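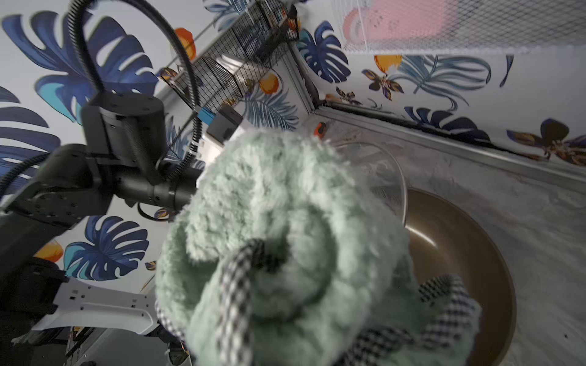 The green plush by the bronze-brown bowl, with one of the two arms in view.

I'd been promised tea and a robot, and I got both. Perihan Duman builds at home in Wollelville, on a speckled grey worktop with blue monstera leaves all over the wallpaper behind it (I want that wallpaper!), and by the time I turned up at four she was already apologising for the cables.

"You get used to ducking," she said.

The project is called Premby, and she's been at it since February with Rosaire Zacharias, who does the code while she does the brackets. They've spent £826 so far, and 200 of that went on motors they ended up not using. "We don't talk about those," said Rosaire, and then talked about them for ages.

So why soft toys? Perihan says hard things were too easy to practise on. "A block stays a block. Fluff squashes, it turns over, the fabric bits trail off and catch on everything." She rewrote her notes on grip pressure 13 times, and she still isn't happy with them.

I asked what comes next. Longer cable runs, apparently, and a quieter power supply, as the one they've got hums. Rosaire wants to try socks. Perihan would like her kitchen scales back first.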